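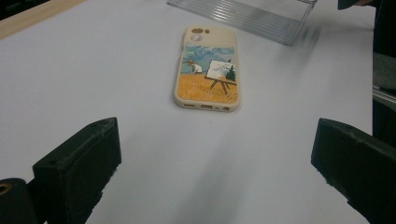 Bolletti Trial of Povanus for Dry Eye: Frequently Asked Questions

Updated March
By Wing-sze Lam

What is being studied?
Povanus is a nasal spray intended to increase natural tear production in adults with moderate to severe dry eye. The Bolletti trial compares two strengths of the spray with a placebo spray that contains no active drug.

How does a nasal spray affect the eyes?
Nerve endings inside the nose are linked to the glands that produce tears. Stimulating those nerves causes the glands to release more fluid. The drug is not applied to the eye at any point.

How many people are taking part?
The screening phase assessed 1,171 adults. Of these, 606 met the entry criteria and were assigned at random to one of the three groups. Enrollment is closed at all sites except Groltunton, which keeps a waiting list for the follow-up study.

Who can join the waiting list?
Adults who have had a dry eye diagnosis for at least six months and who use artificial tears on most days. People who have had eye surgery in the past year, nasal surgery at any time, or frequent nosebleeds are not eligible.

Can I wear contact lenses?
Not during the treatment period. Lenses must be out for 2 weeks before the first visit and stay out until the final visit. Glasses are fine.

What happens at a visit?
Each visit includes a symptom questionnaire, a vision check, a dye test of the eye surface and a Schirmer test, in which a strip of filter paper is placed inside the lower eyelid for five minutes. The strip may sting slightly. Do not use any eyedrops in the 2 hours before your appointment.

How often is the spray used?
Twice a day, once in each nostril, for 12 weeks. If you miss a dose, skip it and take the next one at the usual time. Do not double up.

What are the known side effects?
Sneezing is the most common. It usually starts within a minute of the dose and passes quickly. Cough, throat irritation and a runny nose have also been reported. Call the study line if you have a nosebleed lasting more than 20 minutes, sudden eye pain or any loss of vision.

Will I be told which group I was in?
Yes, after the data are locked. Neither you nor the clinic staff will know before then, except in a medical emergency.

Is travel covered?
Parking and public transit costs are repaid. Give receipts to Alcides Rangel at the Wattimena Clinic front desk. Claims without a receipt cannot be processed.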